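Quiénes somos

Desconfiamos de las páginas de «quiénes somos», así que procuraremos que la nuestra sea corta. Rondmont es una tienda y un taller de envases reutilizables. Empezamos en Plitthorpe con un mostrador prestado y la sospecha de que casi todo lo que se vende como «ecológico» lo es sobre todo en la etiqueta.

Seguimos sospechando. Cuando un proveedor nos dice que su tarro es 100 % reciclable, le preguntamos dónde, por quién y a qué precio. La mayoría no vuelve a escribir. De los 446 artículos que nos han ofrecido hasta hoy, en el catálogo han entrado bastantes menos, y no nos quita el sueño.

Tampoco nos creemos del todo lo nuestro. La línea Söderlund tuvo dos versiones de tapa antes de la actual, y la primera cerraba mal. La vendimos igual durante una temporada y luego la cambiamos a quien lo pidió. El servicio de recarga Witutora funciona desde junio; si ahorra tanto plástico como esperábamos, todavía no lo sabemos, y hasta saberlo no pondremos una cifra en la web.

No plantamos árboles por cada pedido ni tenemos sello propio. Respondemos al correo, a veces con dos días de retraso, y aceptamos quejas por escrito.

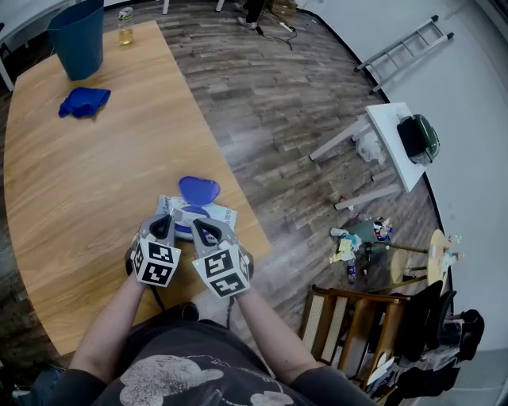

Envase blanco con tapa abatible azul, sobre la mesa.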